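Stop tuning the planner until you can replay the failure

By Ntombi Masilela

Most manipulation teams I've worked with have the same argument every few months. The arm misses a grasp, or gets there by an ugly route, and someone wants to swap the planner. A week goes into it. The new planner gets a different set of misses, and the old set is forgotten.

My view is that most of that week should go to replay tooling instead. By replay I mean being able to take one failed run, load the exact state the software believed at each tick, and step through it at a desk. Video doesn't do this. Video tells you the gripper closed beside the handle. It doesn't tell you whether the pose estimate was off, whether the plan was built on a stale estimate, or whether the controller quietly clipped a joint velocity and arrived late.

At Cardale we ran 380 kitchen tasks in simulation before August and logged them the way everyone does: joint states, camera streams, a success flag. When we sat down with the failures we could explain 11 of them with any confidence. For the rest we had opinions. The perception people thought it was control and the control people thought it was perception.
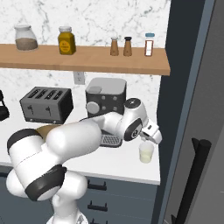 We then wrote a recorder, which we call Tak, that stores the planner's inputs along with its outputs. That covers the collision world as the planner saw it, the random seed, the cost weights and the time stamp of every pose estimate it used. It's dull code and it makes large files. It also meant that a failed run could be loaded and the same bad plan would come out again, every time, on anyone's laptop.

The largest group of failures had nothing to do with search. The collision world was being refreshed on one clock and the arm state on another, and under load they drifted apart by up to five control cycles. The planner was solving the wrong problem quite well. No change of algorithm would have fixed that, though some would have hidden it behind bigger safety margins.

The usual objection is storage and speed. Logging everything at 1000 Hz does cost something, and our first version slowed the control loop enough to cause failures of its own. The fix was to write to a ring buffer and only keep it when a run fails – plus a small random share of the successes, for comparison. Aldale's Flirutix bridge already has a hook for this, but it's switched off by default and the documentation gives it one paragraph. I'd turn it on by default and let people who need the cycles switch it off.

A fairer objection is that exact replay is easy in simulation and much harder on hardware. I agree. You can't replay contact on a real bench, and a recorded plan won't tell you why a cup tipped. You can still replay every decision made before contact, and in our logs that's where most of the trouble started.

I'd like to see papers and vendors report one more number beside success rate: the share of failures they can reproduce from the log. Ours is still lower than I'd like. The runs we can't reproduce mostly involve the gripper driver, which keeps its own internal state and doesn't expose it, and that's the part we're working on next.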